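Snack table moves to Wednesday, and prices change a little

The library's Wednesday evening talks have outgrown the way we feed people at them. When the series began, a plate of cookies by the door did the job. Last season the talks ran for 21 weeks and the snack table took in $2,957, all of it from people putting money in a jar and making their own change. That money paid for the speakers' travel and for the new projector cable, with some left over for chairs.

Starting in December, the table will open at 5 p.m. and close when the talk begins. In the past it stayed open all evening, and people in the back rows have asked us more than once to do something about the wrappers.
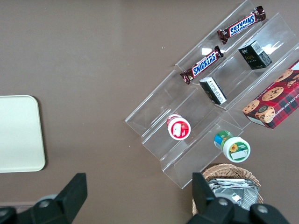
Prices have stayed the same for a long time, and a few of them no longer cover what we pay. Candy goes up by 10 cents. Snickers bars will stay on the top tiers of the clear stand, where people coming in from work can find them without asking. Coffee does not change. Tea does not change either, but please take one bag per cup.

Several readers wrote in after the last newsletter to ask for something more filling. The talks fall right at dinner time for a lot of you, and a candy bar will not carry anyone through a long evening on drainage law. We asked Cumley, the bakery on the corner, for a price on sandwiches, and it was lower than we expected. They will be made the same afternoon and sold for $5 each. Order by noon if you want to be sure of one. The sheet is at the front desk.
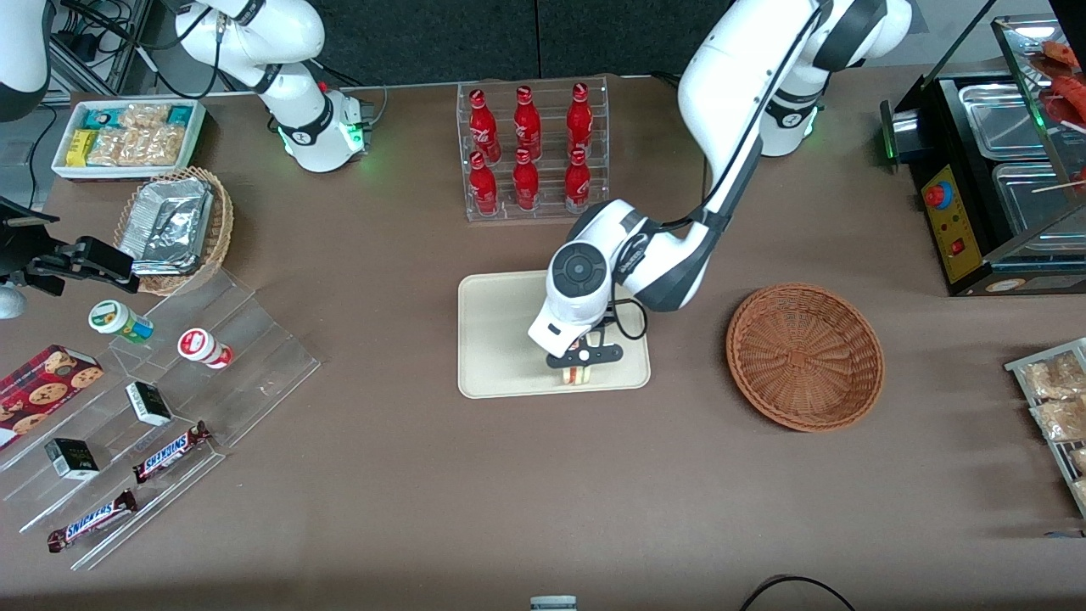 Skarphéðinn Laxdal wrote to say that he is glad about the sandwiches but would rather the table stayed open until the break. He comes straight from the late bus and has missed the first few minutes of every talk this year, and under the new hours he would miss the food too. He also asked if a person could pay ahead and have an order set aside.

The answer to the second part is yes. Write "hold" next to your name on the sheet and pay at the desk, and your sandwich will be kept for you until the break. On the first part, we will try the new hours through the end of the winter talks and then look at them again.
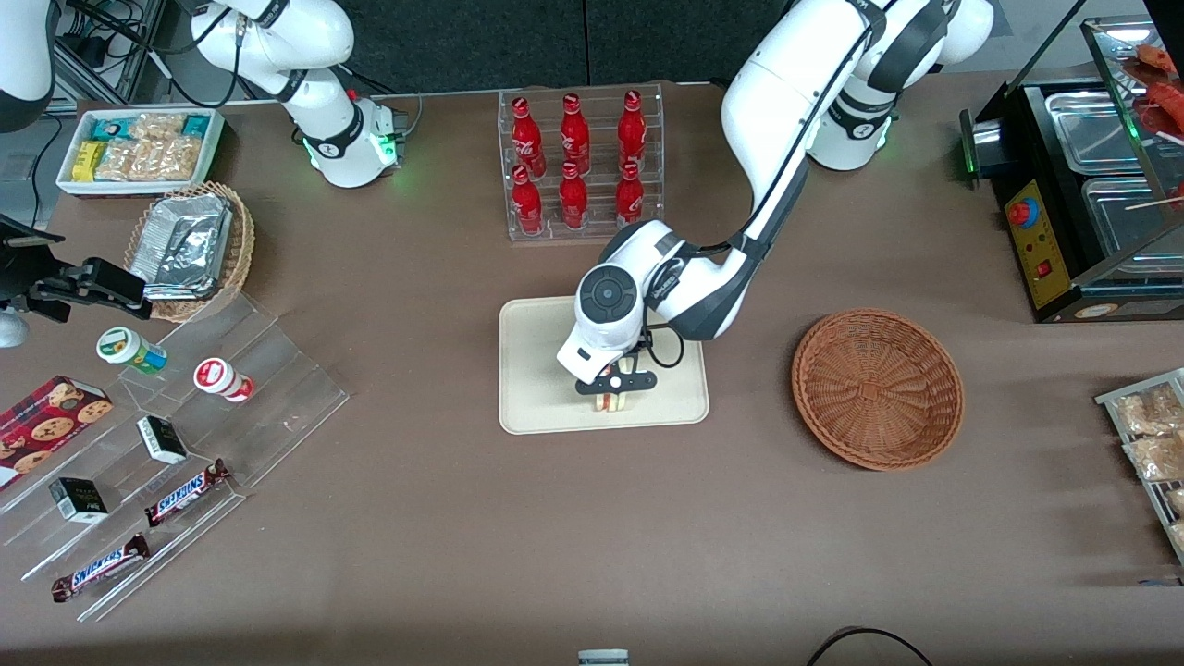
Anything left unsold at the end of the night will go in the staff refrigerator and be offered at half price the next morning. Please do not leave your own food in there overnight, as it gets cleared out with the rest.

The jar is staying. Small bills are a help.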